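Lecture 7: Object search in simulated homes
Instructor: Nipon Suwannarat. Handout for the session of 10 March 2025

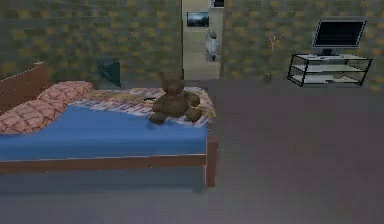

Suwannarat's first question to the class was whether a search policy trained only in rendered rooms learns anything about homes, or only about the renderer. Keep the question in mind while reading the rest. Section 4 comes back to it.

1. The task

An agent starts at a random pose in a room and is given the name of a target, such as "teddy bear" or "television." It has to move until the target is in view and close enough, then issue a stop action. It gets color images from a forward-facing camera and no map. An episode fails if the agent stops in the wrong place or runs out of steps.

In a bedroom view like the one in this handout, both of those targets are visible from where the agent stands, the bear on the bed and the television on its stand. What is left is mostly a path problem. The gray floor between the bed and the stand is clear, so the agent can turn toward either one. Starts like this are called trivial starts. They should be reported separately, and many papers leave them mixed in with the rest.

2. The Wustier baseline

Wustier is the baseline we use in the lab. It has two parts:

A detector that scores each image for the target name.
A recurrent policy that takes the detector score, the image features and the last action, and outputs the next action.

The detector is frozen. Only the policy is trained. The reward is the drop in path distance to the target at each step, plus a bonus for a correct stop and a small cost per step.

The training set, Murkmont, has 3,209 episodes. Each model is trained with 3 random seeds. Report the mean and show every seed in the plot.

3. Measures

Success rate: the share of episodes that end in a correct stop.
Path-weighted success: success multiplied by the shortest path length over the path taken (or over the shortest path, if that is longer). A policy that wanders and then finds the target scores low here.

The two measures can rank models in opposite order. A policy that circles the room before every stop does well on the first and badly on the second.

4. Does it carry over?

Textures in simulated rooms are simple. Walls may repeat one checkered pattern, and the floor may be a single flat color. A policy can use this. With a plain floor, free space is easy to find by color alone, and the policy may never learn anything about depth.

The Saithong test checks for it. Keep the room layout and the target positions fixed, swap the floor and wall textures, and run the same episodes again. If success drops sharply, the policy was leaning on texture. Run the frozen detector by itself on the swapped images too, or you will not know which part failed.

Pundness, the second test set, was added in August and uses layouts not seen in training. Do not tune on it.

5. For next time

Run the baseline on the 2 test splits and fill in the table on the course page. Split your results into trivial and non-trivial starts. Bring one failed episode with its action log.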